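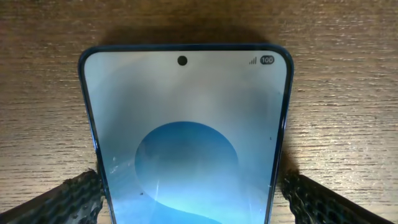
Teaching a pair of robot arms to pick up a mobile phone sounds like five minutes' work. The small team at Wijesinghe, the repair and resale firm on the edge of Drakville, have now done it 466 times by remote control, and they are still finding new ways to get it right!

The project is called Cala, and it's one of the most cheerful bits of engineering we've come across this year. A person sits at a pair of hand controls and moves them as they'd move their own hands. The arms on the table copy every movement, and the whole run is saved: the joint positions, the views from the wrist cameras and the view from overhead. Once there are enough good runs, a learning program studies them and tries the job on its own.

Prasanna Thambiah has driven more of the runs than anyone. She started in the workshop as a screen fitter and had never touched a robot before the spring. "The first morning I squeezed as if I was holding a hammer," she told us. "Now I close the fingers slowly, wait for both sides to meet the phone, and only then lift. If I rush it, the robot learns to rush it too."

Phones make a lovely test piece, as it happens. They are thin, smooth and heavy for their size, and they sit so flat on a table that there is very little to get hold of. Add a charging cable and the job becomes harder again, with a line trailing across the wood that can pull the phone round as it comes up.

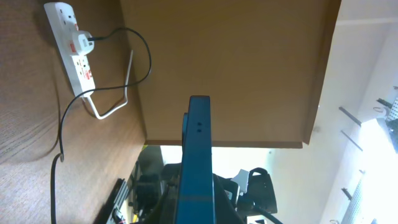
Mistakes are kept too, in a separate folder. Tanvir Munasinghe, who looks after the software, wants plenty of runs where the grip starts badly and the driver puts it right (he calls them "saves", and there's a small cheer in the room when a good one comes along). A robot that has only ever been shown perfect lifts, he says, has no idea what to do when a phone begins to turn in its fingers.

The arms are run with a control package from Suvilier, which lets the driver swap from one arm to two with a foot pedal. A single lift takes less than 30 seconds. Passing a phone from one side to the other takes longer, and it's easily the best part to watch: one arm holds still, the other creeps in, and everybody goes quiet.

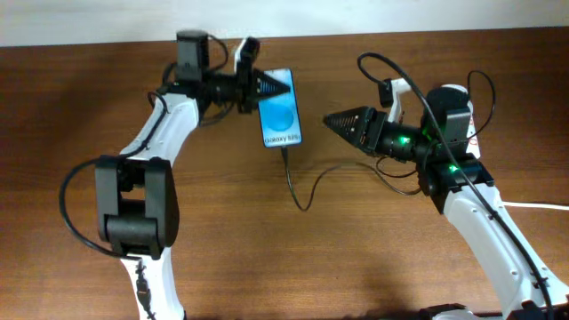

Having two arms matters for the work Wijesinghe has in mind. Phones arriving for resale have to be held up, turned, checked on both faces and put down again, over and over, and that is hard on people's wrists. The plan is for Cala to do the holding and turning while the staff do the judging.

The team want 844 good runs before they let the program try a full handover by itself, and they hope to get there in October. Thambiah has already asked to be the one who presses start.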